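Minutes, product review meeting, Brellbridge, April 5, 2018

I took notes again, so blame me for the spelling.

We spent most of the hour on the Prirent two-arm kit, which is up for review before the August renewal. Danica Dimitrov had the quote with her: 3340 a month with support, plus a one-time 445 for the spare finger set. I thought the fingers were steep and said so. Danica thinks we'll want them anyway, and she's usually right about spares, so that one stays open until she's called Fedoruk for a second price.

Then we talked about the tabletop tasks — bowls mostly, stacking and unstacking. I like how quickly a new person can get going on it (I had my first try after 21 minutes with the manual!). I'm less keen on the software, which logged me out 2 times before lunch. Danica will write that up for Prirent. 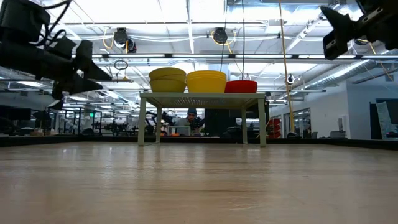
Bowl task: two mustard-yellow bowls nested at left, lemon-yellow in the middle, red at right.

We also agreed to ask whether the Skesinano add-on is included in the trial or billed on top. I'll send that email.

Decision on the renewal: put off to the next meeting, once we have both prices.

Brellbridge product review | Contact the office | Back to top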